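Notes for the September talk, gripper session
14 shares · 2 comments

Open with the run sheet. Don't show the video yet, people stop listening once there's a video.

Renata Sobczak signed off 51 takes from the Pendex hand units. I asked how many of them had the fingers closing when the log said they closed. She didn't know, and to be fair to her, neither did I. The dashboard was green. I have stopped caring what color the dashboard is.

What went wrong: the finger position in the log ran behind the video by up to 3 seconds. The operator squeezed, the fingers shut, the thing got picked up, and the log still had them open. Train an arm on that and it learns to lift first and grab later. Ours did. It shoved a mug off a shelf at Clarnanmont, and Tadeusz Krawczyk had his hand near it. He was fine. (Pause here.)

The vendor line was "user error." Ask the room who believes that. Two units, two different operators, same lag. Aled Beddoe swapped the cables and the lag stayed put. He swapped the operators – same again. If it's user error, the users are very consistent.

Next slide, the stop button. I was told it was tested. Tested how? Someone pressed it on a bench with nothing moving and wrote "pass." Press it halfway through a grasp and tell me what the log does. 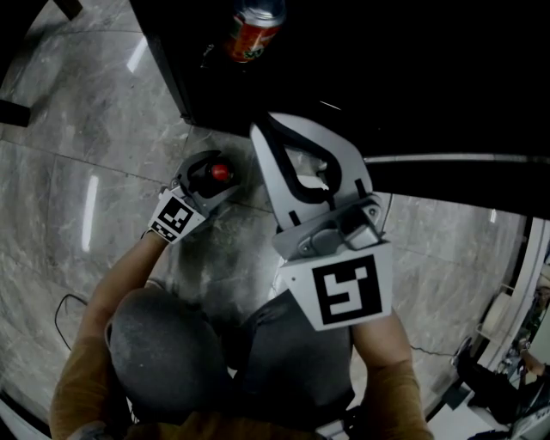 So we did that. The recording ended, the file saved, and the last stretch of finger data was missing. No warning came up. Flundance now says a patch fixes both faults. Maybe. I've read the patch note and it says "improved stability," which could mean anything.

What I want from this room: don't train on anything we haven't checked by eye against the video. Qistina Sumampouw has the check sheet, it's one page. Arnulfo Rengifo thinks it's too slow. Let him make his case, then ask him about the mug.

Questions. If someone brings up Bedoya, say we haven't tried theirs and leave it there.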